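How to Wash, Dry and Store Reusable Grocery Bags

Updated June 2, 2026

Most households end up with a drawer full of reusable bags and no plan for cleaning them. The steps below cover the common kinds: cotton and canvas, thin polyester or nylon, the stiff woven plastic kind sold at checkout, and insulated bags. Set aside one evening for the first round. After that it takes a few minutes a week.

Step 1. Empty and sort

Turn every bag upside down over the sink or a trash can and shake it. Receipts collect in the bottom seams and turn to pulp in the wash, so run a finger along each corner. If a bag has a removable base board, pull it out and put it to one side.

Make separate piles by material. Look for a sewn-in label near a side seam or inside the top hem. If there is no label, wet a corner. Cotton soaks up the water and goes darker. Coated fabric and plastic let it bead on the surface.

Anything with a split seam or a handle hanging by a few threads goes in a mending pile. Wash it first, mend it after.
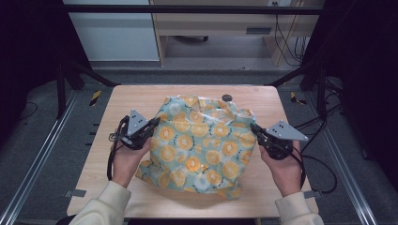

A reader in Gotness commented on this step: I sort by what the bag carries instead of what it is made of. Meat bags get washed every trip, vegetable bags every other week, and the ones for cans and boxes whenever I remember. I wrote M or V on the inside with a laundry pen and it has worked fine for two years.

That is a sound system and it can be used along with the one above. You still need to know the material before you pick a water temperature.

Step 2. Treat the stains

Do this before any hot water touches the fabric. Meat juice, milk and egg set in heat.

Meat juice or milk: rinse in cold water from the back of the stain, then work in a little liquid laundry detergent with your fingers. Leave it for 14 minutes and rinse again.

Oil or salad dressing: use dish soap on the dry fabric. Rub it in, wait, and rinse with warm water.

Berries and beets: soak in cold water with a splash of white vinegar. You may not get all of it out of undyed cotton.

Mold spots: if they have gone through to the other side, throw the bag out.

Step 3. Wash

Cotton and canvas bags can go in the machine on warm with regular detergent. Turn them inside out. Expect some shrinking the first time, mostly in the length. Wash dark or brightly printed bags on their own once before mixing them in with towels.

Thin polyester and nylon bags go on a cold, gentle cycle. If they have long handles, tie the handles loosely or put the bags in a mesh laundry bag, or they will wrap around everything else in the load. 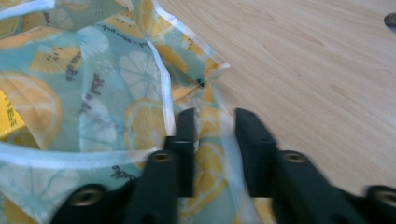 Citrus print on a pale aqua background, lying on a wooden table.

Woven plastic bags should be washed by hand. Fill the sink with warm soapy water, open the bag all the way, and scrub the inside with a soft brush, paying attention to the seams. A machine will crack the coating and leave flakes in the drum.

Insulated bags are wiped down, never soaked. Use a cloth wrung out in soapy water, then a second cloth with plain water. Go over the zipper with an old toothbrush. Water that gets between the lining and the foam is very hard to get out again, and the smell that follows is worse than what you started with.

Step 4. Dry completely

Line drying suits every kind of bag. Hang them upside down by the bottom corners with the mouth open. Cotton can go in the dryer on low if you don't mind the wrinkles. Keep everything else out of it.

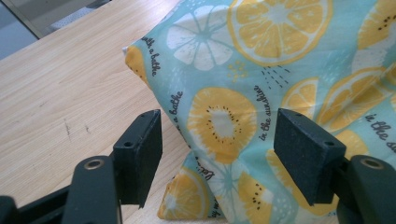

Check the thick parts before you put anything away. The hem, the handle ends and the bottom seam are the last places to dry, and a bag can feel fine everywhere else and still be damp there. Give it another night if you are not sure. Insulated bags should stand open on a counter for a full day.

Step 5. Fold and store

Flat bags are easiest to store upright in a shoebox, like files. Fold each one lengthwise in thirds, lay the handles down on top, and fold again from the bottom until it fits the height of the box. Thin bags that came with a pouch can be stuffed back in — there is no need to fold those first.

Keep a few by the front door or in the car. A hot trunk is a poor place for any bag that last held meat, even a rinsed one, so wash before it goes back out.

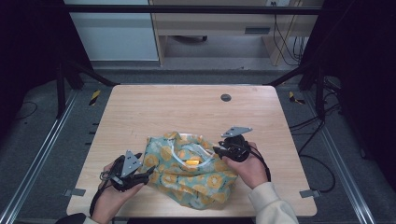 Fabric bag with a white handle strap and a yellow citrus-slice print.

How often

Meat and fish bags: after every use.
Loose produce: every second week, or sooner if there is soil in the bottom.
Boxes, cans and jars: once a month.
Insulated bags: wipe after every use, full clean once a month.

If you buy meat only now and then, pick one bag for it and wrap the package in a second layer before it goes in. A plain bag in a single color shows leaks best.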